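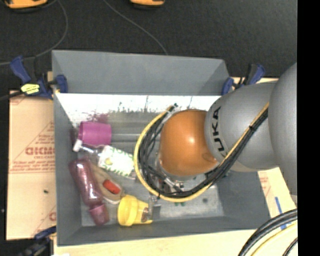
When Zuvis closed its telephone support line in January, the company expected complaints. It had 2381 paying customers for its bookkeeping software, most of them sole traders, and a support team of two. The calls had been taking up most of the working day.

The complaints came, but fewer than planned for. By then a good share of the questions were being answered on the customer forum, often by other customers.

Sunee Phuthong set the forum up and still runs it. She had used one before, at a payroll firm called Cellmont, where it was treated as a place to post release notes. "Staff wrote and customers read," she says. "After a year there was hardly a reply on it."

At Zuvis she did it the other way round. Staff were asked to wait a full working day before answering anything that wasn't urgent. Billing faults and lost data were dealt with at once. Everything else was left for the members to have a go at first.

Usa Ongart, who keeps the books for a group of cafés, has written 244 replies. She started because she had spent an afternoon working out how to split a supplier invoice across sites and didn't want to forget the steps. Other people began asking her about VAT periods, then about stock. She gets a discount on her subscription, though she says she would post without it. A few of the people she has helped have since become clients.

Not all of it has gone smoothly. Arvo Keskinen, an accountant, points out that advice on a forum can be out of date or simply wrong, and that a wrong answer about tax costs money. He found an old thread on mileage claims that was still being linked to long after the rules in it had changed. Zuvis now locks tax threads at the end of each financial year — a fix he suggested — and puts a note at the top with the date.

There is also the question of who gains. Finbarr Keogh advises small software firms and has seen forums used to cut support jobs. His view is that customers will put up with helping each other as long as the company is plainly still in the room. Zuvis kept both its support staff. They now spend their mornings on the forum and their afternoons rewriting the help pages, using the threads as a list of what needs work.

Phuthong's next job is a members' meeting, the first held in person. So far 2 sessions are confirmed, one on year-end and one on moving data over from spreadsheets. Ongart is taking the second.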